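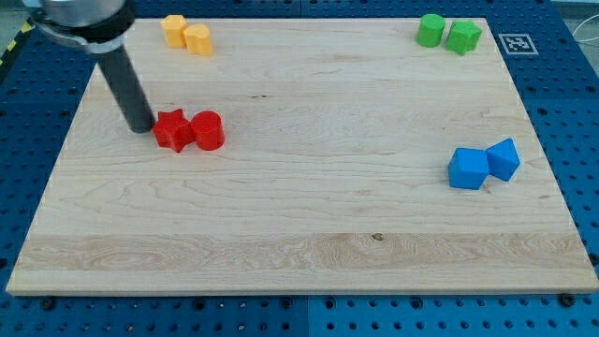 Why does the arm stop 3 mm short on every move after a cold start?
The shoulder joint homes before its driver reaches full holding current, so the zero is stored slightly off. Delay homing until the current settles.

Ticket: Misholm arm, offset after power-up
Opened: 15 January 2019
Status: open, workaround in place

Log
Homing delay was 35 ms in the Penus config. Raised to 500 ms. Offset gone on the next start.
Power cycled again with the gripper mounted. Offset back, smaller. Raised to 520 ms, no change.
Shoulder belt found slack. Tensioned, delay left at 520. Offset gone.
Belt was last adjusted in December, before the new wrist went on.

To do
Repeat with the Pliltedell supply. Save the config before flashing.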